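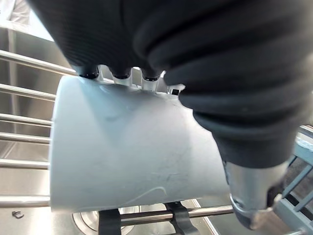

Wrist view, white cup held over the sink rack. Three fingertips on the rim.

Teaching day at Marsden – dishes, by remote

Posted by Thandeka Pretorius, Pallidon workshop notes. April

Quick page, more to come when I get a minute. We spent the day in the Marsden kitchen showing the arm how to deal with a dish rack. Remote control in the morning, hand guiding after lunch. Only one picture up so far, the rest of the captions are in already because I wrote them while we were working and didn't want to lose them. Read them as notes.

More on the picture up top

The wrist camera is what the operator gets on the left screen, so this is close to what you drive from. Gripper body takes up a lot of it. You learn to look under the bellows and judge the cup from the part that sticks out. The rack bars on the left are handy for lining up – I use them like lines on a parking lot.

The cup has some scuffs and a thin curved scratch near the bottom. I like that for this job. A perfectly blank white cup gives you nothing to look at when it rolls in the fingers, and with a mark you can tell right away.

Sink is stainless, so is most everything round it. Bright patch up in the top left corner. Glare was the complaint of the day from all operators, me included. Next time we try it with the blinds down.

Remote control, morning

Set up on the Tresum handset, the one with the sticky trigger. Start pose over the counter, go in, pick, place, back out. Each run gets saved only if the operator says keep. We kept 65. Threw out more than I wanted, mostly mine, mostly before coffee.

Things that helped:

Come down slow for the last bit. Everybody rushes the last bit.

Pinch the rim, not the belly of the cup. Rim grips held up better for us when turning over.

Pause before letting go. Half a breath is plenty. Without the pause the arm learns to drop and run, which we found out the hard way with the Drerkutach bowls last time.

Don't correct with big moves. If you're off by a lot, back out and start agian. A run with a clean retry in it is worth keeping, a run with a wobble all the way through isn't.

Swap operators after 10 runs. Hands get tired and you get lazy on the wrist angle, and you don't notice it yourself.

Hand guiding, afternoon

Motors soft, one person moving the arm, one on the keyboard. Slower, and your own arms end up in the side camera. But the paths come out nicer, esp. the turn at the wrist. With the handset people do the turn in little steps – with a hand on the arm it's one smooth swing.

4 of us took turns. New people picked up hand guiding in minutes and the handset took them most of the morning, so for visitors I'd start there.

Rule for this part: grab the forearm and not the gripper. Pushing on the gripper bends the fingertips and the log is no good after. Also one hand near the stop button, always, same as ever.

Still to sort out

Delay on the left screen. Small but you feel it near the rack.

Naming. Half the files say cup and half say mug. Pick one please. I vote cup.

Rack position. It should go back to the same tape marks between sets but then we also want some sets where its moved on purpose. Needs writing down who moved it and when.

Fingertips – wipe them between sets. Cloth is on the hook by the door.

Next round

Plates. Same kitchen, same rack, 3 operators if everyone shows up. Start 9:30 am, handset charged the night before (charger is in the grey Pallidon box, second shelf). If you want a turn, put your name on the sheet or just email me. Beginners fine, we'll put you on hand guiding first and you can watch a couple of handset runs before trying it.

Side camera pictures going up once I've sorted the folders.

– Thandeka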